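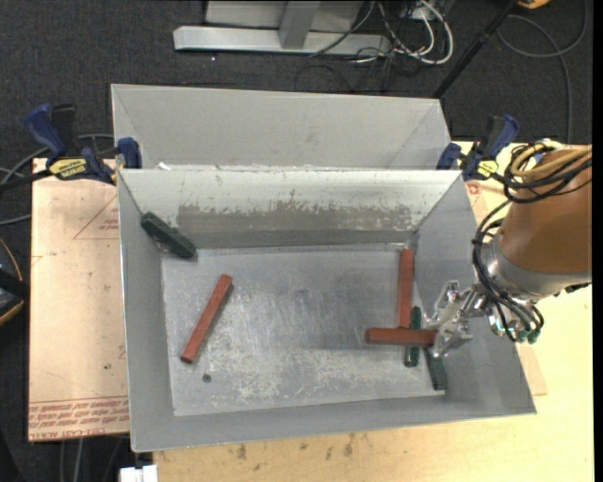 Bovutel invites applications for the post of Reconciliation Engineer within its Digital Custody department. The department maintains Killura, the ledger software through which client institutions hold and transfer digital tokens. Tokens of different kinds are commonly held under a single custody address, much as the reddish-brown and dark green bars lie together in one grey metal bin, and the ledger must record at all times which holding belongs to which client. The person appointed will be responsible for the part of Killura that compares the internal ledger with the public chain and reports any difference between them.

The post is based at our Liludmont office and reports to Sem Hendriks, Head of Ledger Operations. It is permanent and full time. Applications to work reduced hours will be considered on the same terms.

Duties

The postholder will maintain the reconciliation service and its test suite; investigate mismatches raised by the overnight run and record their cause; and review changes proposed by other teams where these affect balances, fees or address handling. The service is being moved from its present scheduler to Kimaro, our internal job runner, and the postholder will take over this work from the current team in May. Participation in the out-of-hours rota is required for one week in every 2 months. An allowance is paid for each week on the rota.

Requirements

Applicants should have commercial experience of writing and supporting software in a typed language. Most of Killura is written in Rust, with older parts in Java. A working knowledge of relational databases is essential. Applicants should be able to explain how a transaction is signed, broadcast and confirmed on at least one public chain. Previous employment in the digital asset sector is welcome but is not a condition of appointment.

The successful applicant will be subject to identity and background checks before a start date is confirmed. Personal holdings of digital tokens must be declared under the staff dealing policy.

Benefits

Staff receive a training budget of 3000 euros a year and a one-off payment of 1000 euros towards home office equipment. Up to two days a week may be worked from home after the first month.

How to apply

Please send a CV and a covering letter to the recruitment office at Liludmont, quoting reference 2060. Code samples are not required at this stage. Shortlisted applicants will be invited to an interview with two members of the department and will be asked to complete a short written exercise on the day. Applications received after noon on the closing day will not be considered.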